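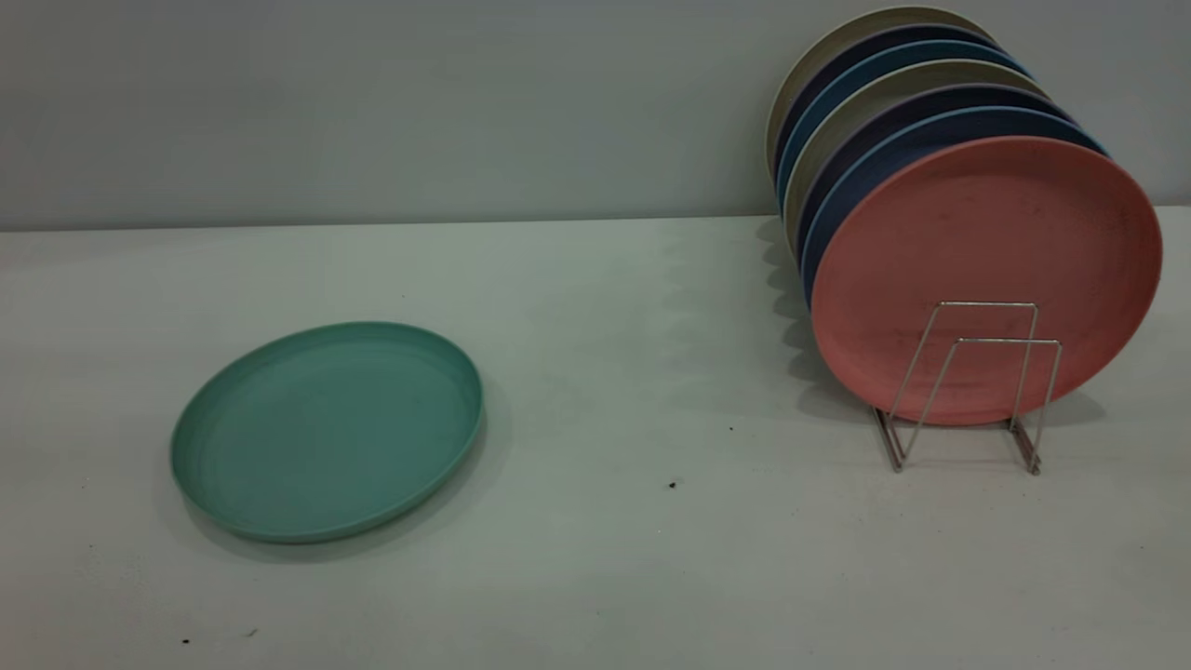
Kolumne | Robotik & Alltag

Ich bin ja wirklich kein Freund von Vorschriften, aber bei Greifrobotern fürs Geschirr hätte ich gern ein paar mehr davon. Bei Cosard gilt ein Teller als »abgelegt«, sobald der Greifer aufgeht. Bei Skollero muss er danach 2 Sekunden stehen. Und dann werben beide mit ihrer Erfolgsquote — wie soll man das bitte vergleichen?

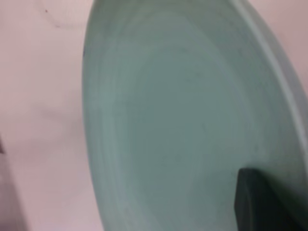 Teller am Greiffinger: Ab wann zählt der Griff?

Vasiliki Vasilakis hat mir neulich ihr Protokoll gezeigt: 804 Versuche, jeder mit Startlage, Tellerfarbe und Abbruchgrund. Klingt furchtbar öde, ich weiß! Aber genau so was gehört in eine Norm, samt der Fehlversuche, die sonst gern unter den Tisch fallen. Von mir aus reichen neun Seiten, Hauptsache, alle halten sich dran.

18 Kommentare
Kontakt | Impressum | Nach oben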